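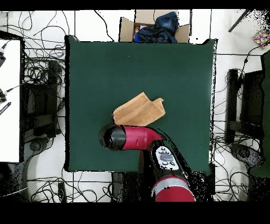 Tan terry towel, folded, on the green table. Navy cloth in the box behind.

2010-02-08
By Azra Vukčević

It has been my practice since November to record on this page the progress of the household linen review. Readers who have followed the earlier entries will be aware that the bedding was dealt with first and the table linen second. The present entry concerns the towels, together with such miscellaneous cloths as were found stored among them.

The review began with the closet in the upstairs hall, which has five shelves, and proceeded downward to the bathroom cabinet and the bin under the laundry sink. All items were brought to one room before any decision was made. This procedure was recommended to me by my neighbor Bok-nam Joo, who managed linens for a guest house called Wedora for 20 years and whose views on the subject are settled. She holds that a closet sorted shelf by shelf will return to its former condition within a month. My own experience with the bedding supports her position.

The square table with the green top was selected as the folding surface. It is smaller than the dining table and will take only one bath towel at a time, which I have come to regard as an advantage. On the dining table it is possible to begin a second towel before the first has been finished, and a stack assembled in that manner is seldom even.

The tan towel is one of a set purchased from Plorkach when the house was first furnished. The set has been washed a great many times. Terry cloth of that age does not hold a crease well, and the corners have a tendency to turn back on themselves after the last fold. The corner may be pressed down by hand, but it will often rise again as soon as the towel is left alone. Ms. Joo advises folding in thirds lengthwise and then in half, with the hem kept to the inside. I had been folding in quarters and have now adopted her method for bath towels only. Hand towels continue to be folded in half twice, since the narrow shelf will not accommodate them otherwise.

Three categories were established for the purposes of the review. Towels in regular use are returned to the closet. Towels that are sound but surplus are set aside for members of the family, with Ro-un having first choice for the new apartment. Anything torn or badly thinned is cut down for cleaning cloths. The cutting is done with the large shears, and the edges are left unfinished. I did consider binding them, but a cleaning cloth does not warrant the thread.

The cardboard box serves as the holding place for articles that have not yet been assigned to a category. Dark colors were placed there at the outset so that they would not shed lint on the lighter pieces. The navy cloth has been the most difficult case to date. It is of good weight and has kept its color, but it belongs to no set, and three members of the household have given three different accounts of how it was acquired. Sang-wook maintains that it came with the picnic things. I have no record of this. It will remain in the box until the remainder of the closet is complete, at which time a decision will be made.

A few observations are offered for the benefit of anyone undertaking a similar exercise.

Towels should be fully dry before they are folded. A towel that feels dry at the center may be damp at the hem, and a closed closet is unforgiving in this respect.

The folded edge should face outward on the shelf. A single towel can then be withdrawn without disturbing those above it.

Fabric softener has been discontinued in this house. I had used the Undenis product for several years and have no complaint to make of its scent, but the older towels have become noticeably more absorbent without it.

Labels on the shelves were tried and have been removed. The household did not consult them.

The closet now stands at two shelves complete and a third in progress. The washcloths have not been started. I count 50 of them, a figure which I cannot explain and which will be the subject of a separate entry once the bath towels have been put away.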